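4.2 Comparing the two controllers in simulation

Before we let either controller loose on the real arm, we wanted to see how far the choice of controller alone could explain the differences reported in Section 3. It is tempting, when a gripper misses, to blame the gripper, and we did a good deal of that in the early months of the project. The simulated kitchen table gave us a fair way to settle the matter, as the arm, the fingers and the overhead view could all be held fixed while only the control code was swapped.

The first controller, which we call Cimthorpe, plans a full path to the object and then follows it with small corrections along the way. The second, Bittencourt, plans only a short stretch at a time and looks again before each new stretch. Both were given the same starting poses and the same time limit, and both had to begin with the fingers closed - a rule we added after Welington Vasconcelos noticed that an open hand at the start gave Cimthorpe a small head start on the nearer objects.

We ran 848 trials in all, spread over 23 table layouts. Wagner Xavier drew up the layouts by hand, and we are grateful for his patience, as random placement kept giving us tables that no person would ever set. Figure 3 shows the overhead view for one layout, with a plated food item and an open cardboard box both well to the right of the arm.

Long reaches of this kind turned out to be the most telling. Cimthorpe was quicker over open table, and on the simpler layouts we could hardly fault it, but it tended to arrive with the wrist turned a little too far and then spend its remaining time putting that right.

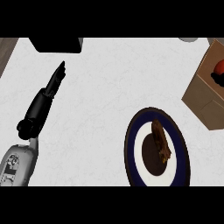 Figure 3. Overhead view of the simulated table, with the arm at left and the gripper closed.

Bittencourt was slower to set off and, we must admit, rather dull to watch, yet its wrist angle near the object was steadier in all but eight of the layouts. We had expected the gap to shrink once the time limit was raised, and it did shrink, though less than we had hoped. Objects near a raised edge remained hard for both controllers. We suspect the fingertip shape has a part in this - the tips are slender and leave little room for error in angle - and we return to that question in Section 5, where the same layouts are run again with the wider Trokambridge fingers.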